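Speaker notes: Shared workspaces and the district lease program
Tristville Office of Property Services
Presenter: Naveen Rawat
Delivered 17th March

Slide 1. Opening
Thank the hosts at the Rerkent Civic Hall. State the purpose of the talk: to report on the first full term of the lease program and to set out the changes that apply to new tenants from November.

Slide 2. Background
The Office manages 633 units across the district. Most were built as storage or light workshops and were let on ten-year terms. Small tenants found those terms hard to meet. The program offers a shorter lease of 3 years, with one renewal at the same rate.
Pause for the map. Point out the Magsi blocks east of the canal.

Slide 3. Who applied
Applications came from repair shops, food producers, print studios and teaching groups. In the first round, 17 units were let. Mention that the smallest of these is 1,000 square feet and that the Office does not plan to divide it.

Slide 4. Rent and service charges
Rent is set by floor area. Service charges cover roof repairs, outside lighting and waste collection. They do not cover work inside the unit. Several tenants asked for this to be stated more clearly, and the new lease puts it on the first page.
If asked about deposits: the rules have not changed.

Slide 5. Fitting out
Tenants may install benches, shelving and equipment without written consent if the fixings can be removed at the end of the term. Changes to wiring, drains or load-bearing walls require consent. The Grutia guide lists the forms. Allow time for the audience to look at the slide. 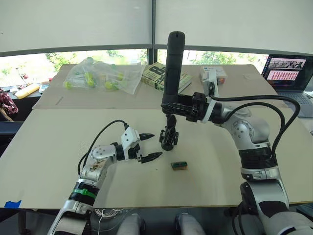 Slide 5: Two robot arms at a pale tabletop.

Slide 6. Changes from November
Inspections will move from twice a year to once a year. Notice of an inspection will be given in writing. Tenants may sublet up to half of a unit with the consent of the Office.

Slide 7. Questions
Refer detailed questions on single leases to the front desk. Copies of the new lease are on the table by the door.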